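Reuse of Office Desktop Computers in Tikilham: Student Project Report
Ewan Baxter
Wednesday, April 1, 2020

1. Introduction

This report examines whether desktop computers retired by offices in Tikilham could be put back into use in homes and study rooms. Most are sent for shredding when the lease ends, whatever their condition. The project looked at stock records and at the time needed to prepare a machine for a second user.

2. Data

The records came from Tallo, a local recycling firm. They list 1,917 desktops received over one year. Of these, 1,271 had a complete entry for processor, memory and drive, and only these were used. Laptops and servers were left out.

3. Method

A sample of 200 entries was drawn at random from the complete records. Each was checked against a minimum specification taken from the Plullska study guide. Machines below the specification were marked as suitable for parts only.

Preparation was divided into four stages: opening the case, checking the cabling and drive, erasing the drive, and installing a new system. Erasure was treated separately because it runs unattended - the other stages need someone at the bench. 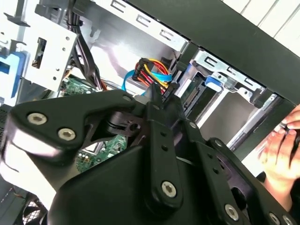
4. Limits of the Work

The age of each machine was taken from the purchase date, which does not show how heavily it was used. Hjaltadóttir's method corrects for this with drive operating hours, but the Tallo records do not hold that figure. Power consumption was not measured.

5. Further Work

A follow-up study should record operating hours on arrival and repeat the sample after 10 months. The cost of replacement drives should also be added to the model, as prices in the present version were fixed at the start of the project.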